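Covent robotics club – calendar task, what are we even scoring?
Posted in: Student Projects

geeta_g

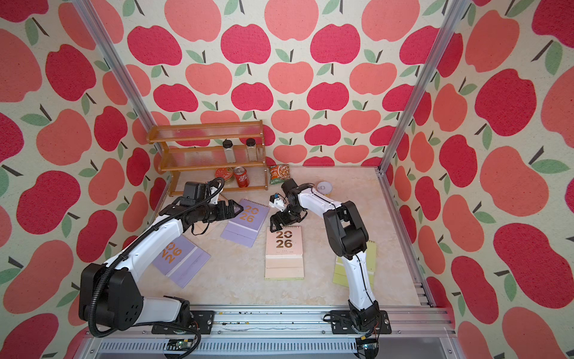 So I've been going back and forth with my team on the desk calendar task for the August demo and I want outside opinions before we waste another week. The rule sheet says each calendar has to end up "standing and facing the judge." My half of the team reads that as any order, any spot on the table. The other half thinks they go in a line. We have 6 minutes per run and two arms, so it matters a lot!

noltusa_fan
Any order. We did a version of this last year with picture frames and the judges never once asked about spacing. Get them upright and move on.

torque_wrench_tim
Disagree. "Facing the judge" means all of them visible, and if one is parked behind another you lose it. A line is the safe reading. We lost points exactly that way.

geeta_g
Ugh, ok, that's what I was afraid of. Second question then – do you let both arms work at once or take turns? We've recorded 200 practice runs so far and in a lot of them the arms spend ages waiting on each other in the middle.

mamta dubey
Hi Geeta, I mentor the Clastbridge team. Take turns for now. I know it's slow. My kids tried both at once in the spring and the elbows kept getting into each other's space, and we burned a whole afternoon resetting. Split the table down the middle, left arm owns left, right arm owns right, and only hand off when you have to.

noltusa_fan
Splitting the table is fine until the calendar you want lands on the wrong side. I'd let them overlap and just cap the speed.

mamta dubey
Capping the speed with a 6 minute clock? Good luck :)

torque_wrench_tim
What about the ones lying flat? Those are the killers for us. Standing ones you can pinch from the top, but flat covers are slippery and we just push them around.

geeta_g
Same here!! Best we've got is nudging it to the table edge and grabbing the bit that hangs over. Works maybe half the time. I'll try the split table tomorrow and post our times.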